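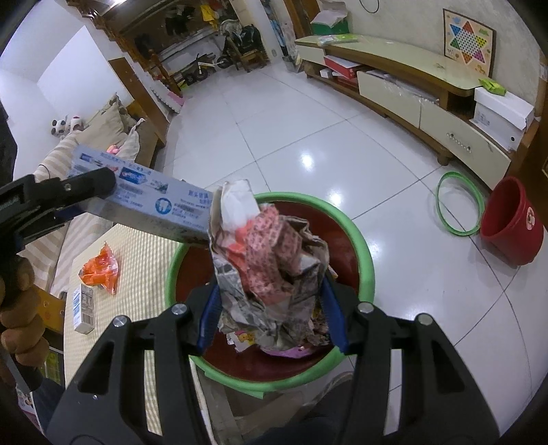 Can I put newspaper and wrapping paper in with the compost?

Posted by kettle_and_crumbs

Hi all, I took over a half plot at the Fellent allotments in January and inherited two plastic compost bins, one of them full of something that looks like cold porridge. I get through a lot of newspaper at home and it all goes in the paper recycling at the moment, but my neighbour on the next plot says I should be tearing it up and adding it to the bin to dry things out. Is that right? And what about the glossy bits, the leaflets and birthday paper? I've got the best part of a winter's worth saved up in the spare room and my other half would like the bed back.

9 replies so far, most helpful shown first

bindweed_blues
Yes to newspaper, in moderation. I've been doing it for years and my heap is lovely – dark, crumbly, full of worms. Scrunch the sheets up loosely so there's some air in there, and don't put them in flat or you'll be peeling out grey slabs come summer (ask me how I know). For a wet bin like yours I'd fork the whole lot out onto a sheet first, mix in scrunched paper and torn-up egg boxes, then chuck it all back. It's a grim job and you'll want old gloves, but it does sort the smell out.

Wrapping paper I leave out unless it's the plain brown sort. Anything shiny, glittery or with a plasticky feel is a no. Tape's a pain as well, I still find bits of it in with my carrots.

Pramo
just get a shredder. mine was from Zimiment in the sale and does the whole week's papers in no time

old_spade_lane
I'd go a bit easier on it than bindweed_blues does. Paper's fine but there's not much goodness in it, so if you can get hold of dead leaves or straw, use those first. The stables up past Kļaviņa give straw away if you bring your own bags. I do keep a bit of newspaper by for lining the kitchen caddy and for under the pumpkins.

And get a lid on that bin if it hasn't got one! Half the trouble with mine was rain getting in.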